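Notebook, October 2025

Play food sorting, carried over from July because I said in July it would take an afternoon.

State of things when I came in: the big tub of pretend groceries had been topped up again by someone with a generous heart and no labels. Old Girthorpe stock at the bottom, Ballwood pieces on top of it, and a loose layer of things that belong to no set on earth. The Ballwood inventory sheet says the full kit is 8 bags. We have the bags. What is in them bears no relation to what is printed on them. "Bakery" was mostly peppers.

Rule agreed with Diane last time, and I am writing it down so we stop agreeing it: sort by what the thing is, then by size, and ignore color completely. Color is how we ended up with a bag of lemons, cheese and one school bus.

Corn is the piece I keep coming back to. It's a good shape for the reference shelf — long, a bit bent, bumpy all over, and instantly corn to anybody who walks in. Compare the eggplant, which Senthil has now called a pear, a bowling pin and "the sad one" in a single sitting. I want the shelf to be things people name the same way first time without being coached.

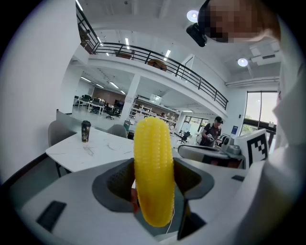
Grunia Objects and Materials Workshop

The corn held upright shows the kernel rows nicely and also the curve, which I had undersold in my notes as "slight lean." Corrected to "slightly curved." It has a shine to it as well, so it goes on the glossy list, and the glossy list is getting long. If everything is glossy we may have to admit that it's a list of pretend food.

Naming check, done over coffee so not exactly rigorous. Sunee said corn. Evander said corn on the cob, then asked whether he'd get extra credit for the cob. Lilibeth said "maize, if we're being fancy," and we are not being fancy, so the tag says CORN. Put the tag on the shelf edge and keep it off the piece itself. We learned about sticky labels and bumpy surfaces with the raspberry, and I'm still picking at the raspberry.

Catalog number for the corn is 2,277. Yes, the numbering starts at 1,000. No, I don't know why, it was like that when I got here and Diane says the same. Leave it alone. Last time it got tidied up we had 2 carrots with one number and a cabbage with none.

Washing: warm water, dish soap, soft toothbrush along the rows. Don't use the stiff brush. Dry on a towel with a gap between pieces. The Long bins have lids that seal properly and I would like them to contain groceries, as opposed to a climate.

Still to do
— Empty "Bakery" and start it over. Bread in, peppers out.
— Decide whether the half sandwich counts as an object or a part. Evander has views. Keep it brief.
— Ask Lilibeth where the small scale went. She had it for the buttons.
— Retake the eggplant vote with people who haven't heard Senthil's opinion, if any remain.
— New tag for the onion. The present one says "onoin," in my handwriting, so there's no point in an inquiry.

Bananas next time. They're in a bunch that may or may not come apart, and I'd like someone else in the room when I find out.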